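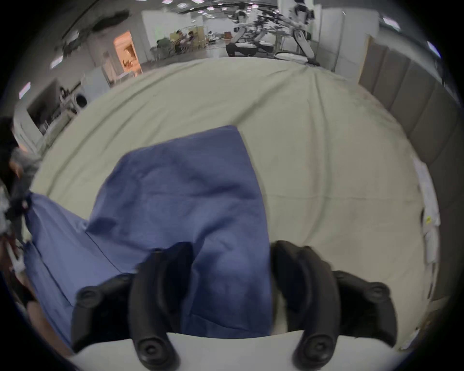
Print this page | E-mail this page
Search this book: Enter keyword

Chapter 4
Fingerprints, Voices, and Other Bad Passwords

Makers of locks have always liked round numbers. When Senura began selling its voice lock for home computers, the box promised that a stranger's voice would get through only once in 1,000 tries. Buyers took this to mean that the lock was safe. It meant something much smaller, and this chapter spends some time on how small.

Start with who did the trying. In the company's own test, the strangers were 35 office workers who read a set phrase into a microphone. They had no reason to sound like anyone else. A thief does. Jalen Calloway, then a graduate student, repeated the test with recordings of the owner played through a cheap speaker, and the lock opened in 73 of 90 attempts. Senura replied that recordings were "outside normal use." You may want to ask what a lock is for, if theft is outside normal use.

The same trouble shows up with fingerprint readers. A reader does not store your finger. It stores a short set of measurements and accepts anything close enough to them. How close is a choice made by the maker, and there is pressure to make it loose — customers send back a reader that keeps them out, but they seldom notice one that lets too many people in. Suresau loosened its reader in a June update and described the change to customers as "faster sign-in."

There is also the matter of replacement. A stolen password can be changed in a minute. A copied fingerprint stays copied, and you have only so many fingers.

In this chapter you will learn to:

- tell a false accept from a false reject
- read a maker's error rate and find what it leaves out
- explain why a second check, such as a PIN, still matters

Before reading on, write down every device you own that opens without a password. Keep the list. We will need it in Section 4.3, where the Prornano case is taken up.

Last updated: June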